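Search listings
Keyword, city or zip

Breakfast Hands Wanted (Part Time, Mornings, Toast Involved)

Posted March 5, 2019
14 comments | Share | Save this job

Trornavar is putting together a short course on small-kitchen breakfasts, and we need people to make them. You would stand at a table, put bread in a toaster, put things on a plate, and then do it again with a straight face. If you have ever made a sandwich for someone who was watching you make it, you already know the hard part.

The work runs 18 mornings, paid at a flat 900 dollars for the lot. Shifts are 4 hours and start earlier than you would like. Senga Crichton runs the table and has firm views on lettuce. Dexter Lindqvist does the shopping and has firm views on Senga's views.

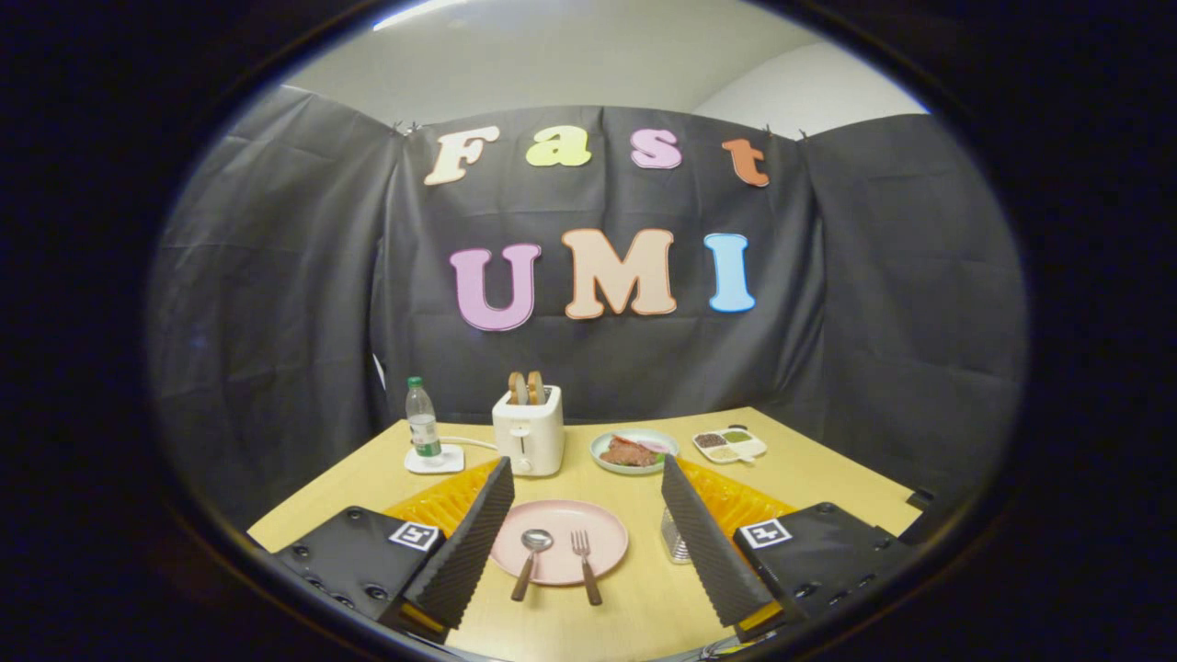

You don't need restaurant experience. Two of our best people came from a tax office. We do ask that you can tell golden brown from merely brown, that you can lay a slice of ham so it looks like it meant to land there, and that you wipe down the wood when you're done. Crumbs get into everything. We have a drawer we no longer open.

You will be handling meat and bread all morning, so vegetarians and the gluten-averse should think it over before writing to us. Fingernails short, sleeves up, no perfume. Bring your own apron if you're particular about aprons.

Leftovers are yours to take home. Please do take them home. Everett Lyons has been eating ham since July and his family has asked us to hire more staff.

To apply, send a few lines to Lyle Blackwood at the Trornavar office telling us when you're free and what you had for breakfast today. Coffee counts, but it won't impress him. No résumés over one page and no photos of your brunch.

Share this listing
37 shares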